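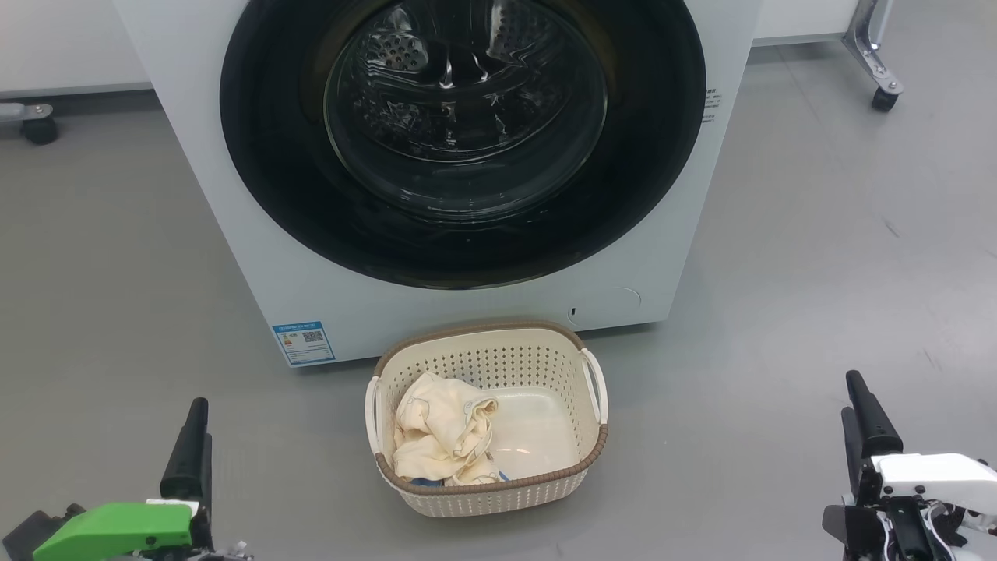
The Prutier Film Season is a program of feature films shown at the Nilorico cinema each summer. It opens on 13th August, and the theme is household comedy: stories set in kitchens, stairwells and laundry rooms, in which a white front-loading washing machine with a round, black-rimmed door may matter as much to the plot as any member of the cast. The answers below cover admission, tickets and submissions.

Where are the films shown?
All features are shown in the main auditorium of the Nilorico, which has 500 seats. Short films are shown in the Nicholas Room on the upper floor. Seats in the Nicholas Room are not reserved.

How do I buy tickets?
Tickets may be purchased online or at the box office. Online orders are handled by Ploltel, and the confirmation message will come from that name. Please bring the message with you, on paper or on a phone.

Can I exchange a ticket or get a refund?
Tickets may be exchanged for another film in the same season up to 2 hours before the printed start time. Refunds are given only when a screening is canceled. Season passes cannot be divided or transferred.

Are the films suitable for children?
Most are, but not all. The rating of each film appears beside its title in the printed program. Children under 12 must be accompanied by an adult at every screening, including matinees.

Will there be subtitles?
Films in languages other than English are shown with English subtitles. Open-caption screenings of English-language titles are marked OC in the schedule – please check the symbol before ordering, as exchanges follow the usual rules.

May I enter after the film has started?
Latecomers are admitted to the rear rows during the first 20 minutes. After that the doors remain closed. Numbered seats cannot be held once the feature has begun.

Does the season accept submissions?
Yes. Short comedies may be submitted until the end of May. The season received some 600 entries last year, and each was watched in full by two readers. Entries must be the original work of the person submitting them. Written comments are not provided.

Is the auditorium accessible?
The main auditorium has step-free entry from the street, and wheelchair spaces are located in rows F and M. The Nicholas Room is reached by elevator. Companion tickets are free of charge and must be requested when the order is placed.

Whom should I contact about an existing order?
Please write to the box office and quote the order number in the subject line. Replies are normally sent within two working days – longer during the opening week.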